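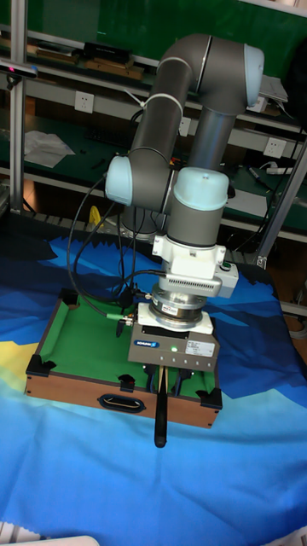
I've wanted a pool table since I was a teenager and I've never lived anywhere with room for one. So when my brother-in-law Parviz Ansari said he was getting rid of his Nirnell tabletop set (he'd bought a full-size table, the lucky so-and-so) I told him to stop right there and went straight out and bought my own new one. Yes, I could have had his for nothing. His had lost half its balls and smelled of the shed. Anyway, I've now had mine since August and I've got opinions!

Mine is the Nirnell Club, the middle one of the range. I got it from Morkumska, the games shop by the station, and they also do the cheaper Dekine table which I'd played on at a friend's house and didn't much like. The Dekine is lighter and easier to store but the balls sort of wander about on it. You hit one dead straight and off it goes to look at the scenery. I'd say spend the extra if you can.

First thing, the size. People hear "miniature" and think of something out of a cracker. It's a good bit bigger than that, but it's still a tabletop game, and you'll want to measure whatever you plan to stand it on before you order. Mine goes on the dining table with the flap up. With the flap down one end sticks out over nothing, which I found out during a game and won't be repeating.

Looks next. It's brown with a woodgrain finish on the outside and green on top, cushions and all, so it looks like the real thing shrunk in the wash. There's a black oval hand-hold in the long side panel and I can't tell you how much I like that. The Dekine had nothing to grab, you had to hug it. With this one I can get my fingers in and shift it from sideboard to table without calling for help. It's not heavy exactly, just awkward, and the hand-hold makes all the difference.

Setting it up took ten minutes. The instructions are one sheet with drawings on, and the drawings are rubbish, but there's so little to do that it hardly matters. Check the table is level! I used the level on my phone and then folded beer mats under one end until it behaved. Our house is old and nothing in it is flat. There are adjustable feet on the dearer version, apparently, and I do think they could have stretched to them on this one.

The cues are where I've got mixed feelings. They've got a pale wooden shaft and a black handle end and they look smart enough. For a child they're spot on. For me (I'm five foot nine with long arms) they feel a bit like conducting an orchestra, and it took me a good few weeks to stop jabbing. My advice is to hold it further forward than you think and keep your elbow in. The tips wear down fairly quickly too. One of ours went smooth by October and I had to rough it up with a nail file, and it's been fine since. You do get chalk in the box, a little cube that went down the back of the sofa on day one.

I've got in the habit of putting something under the whole thing, mostly to save the polish on the dining table. It needn't be anything fancy, any old cloth will do so long as it's bigger than the table and you pull it flat. A big blue patterned one, with that layered look that could be mountains or could be waves, suits the green and the brown rim far better than I'd have guessed, and a busy pattern like that hides crumbs nicely as well.
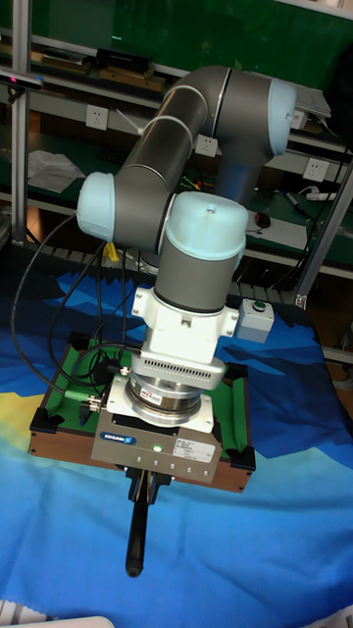

Now, playing on it. The felt on mine is better than I expected at the price. It was a touch fluffy for the first few games and the balls ran slow, then it settled. I brush it with a soft clothes brush, always in the same direction, and I'm strict about no drinks on the rim. The black corner pieces have stayed put as well, all four of them, and that's more than I can say for Parviz's old set where one of them was held on with tape. I do run my thumb round them now and then to check for anything working loose.

The cushions are a bit dead. I'll be fair and say that every small table I've tried has the same trouble, there just isn't the bounce. You can play one cushion and get something sensible back, but don't go planning anything clever off two. My neighbour Tiruwork Wako, who played for a pub team for years and takes it all very seriously, had a go at Sunday-best trick shots when she came round and had to admit defeat. She still beat me 6 games to nil so I'm not sure what that says about me.

The balls are small, obviously, and they do roll off if somebody gets excited. We've had them under the radiator, in the dog's bed, and once in my slipper. I keep them in an old tea tin with a lid between games. If you've got toddlers about I'd put them up high, they're just the size you'd worry about. Morkumska sell spare sets and I bought one straight away, partly because Parviz's lot had gone missing one by one and I could see how that story went.

Noise! I hadn't thought of it at all. A hard break on a bare wooden table is properly loud, and if you live in a flat you might want to think about when you play. With a thick cloth underneath it's a good deal softer. Our bedroom's over the dining room and my other half has asked, politely, that we finish by half ten.

Storing it is my main grumble. It doesn't fold. I knew it didn't fold, it says so on the box, but I still stood in the hall for a while hoping it might. Mine lives on its side behind the armchair with a sheet over the playing surface. Don't lean anything against the felt, a picture frame left a dent in mine and it took days of brushing before I stopped noticing it. If you want something that packs away flat there's one by Asfaw with hinged legs that I've seen in the shop, though I haven't played on it so I can't say what the hinge does to the roll.

Would I buy it again? Yes, I would. It's been out nearly every weekend and my nephews (nine and twelve) now ask to come round, which they never did when all I had was dominoes. Play it as a proper little game of its own, don't expect the big table at the club, and you'll have a lovely time with it.

I'd knock off a star for the cushions and the missing feet, so four out of five from me. If anyone knows where to get slightly longer cues that still suit a table this small, please leave a comment, as I've asked at Morkumska twice and they keep trying to sell me a dartboard.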